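Desk stuff, finally

Ok so quick one, I have 7 minutes before I need to leave for the bus and I promised myself I'd post something in November.

The cold has hit our whole floor. Everyone is sniffling. I went through two packs of pocket tissues before lunch and then used a paper towel from the washroom, which was a mistake, my nose looks like a strawberry. So I did the grown up thing and went to the shop on Alton and bought actual tissues, in a box. Small box, not the big family one. The big one always ends up on the floor at my place because there's never a flat spot wide enough for it.

Which gets me to the thing I wanted to write about. Flat spots.

Our tables at work have those corrugated metal tops. Look great. Terrible for everything you would ever want to do on a table. Pens roll into the grooves and stay there. Write on a single sheet of paper and your pen goes right through it. A mug will stand up fine until you nudge it and then it does this little drum roll and you've got coffee running down the ridges like tiny gutters. I complained for 2 years. Then I stopped complaining and got a board.

The board is marble pattern, white with beige and tan veins. I wanted plain white. Waltumik had plain white in the catalog but it was out of stock every time I looked, and the Staltness one was too short, so marble it is. I've come around to it! Crumbs don't show in the veins (gross, I know, I do wipe it). It goes on the diagonal becuase straight on it bumps into my elbow.

Things I've learned having it:

Wipe it at the end of the day, not the start. In the morning you won't.

Papers go behind it, on the metal. If they go on the board they stay on the board forever. My stack is printouts of the parts tables, 258 rows, still not checked, don't ask.

One thing on the board that isn't work. One. Right now it's the tissues.
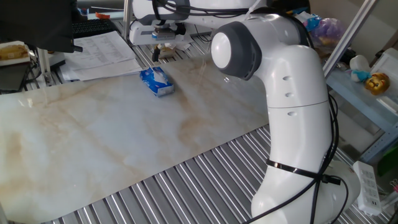 Page last changed: November, 4:40 pm

Blue and white box, matches nothing, I like it there. Far side of the board so I have to reach a little, otherwise I just sit and pull tissues out for no reason. Keyboard is back there too, up by the monitor, and yes the papers are still in their pile.

Next up is the cable drawer at home. Shao Street flat people will know the one. I have 3000 words of notes on that drawer and no plan. Might do it this weekend, might just buy soup.

Ok bus. Wash your hands evrybody.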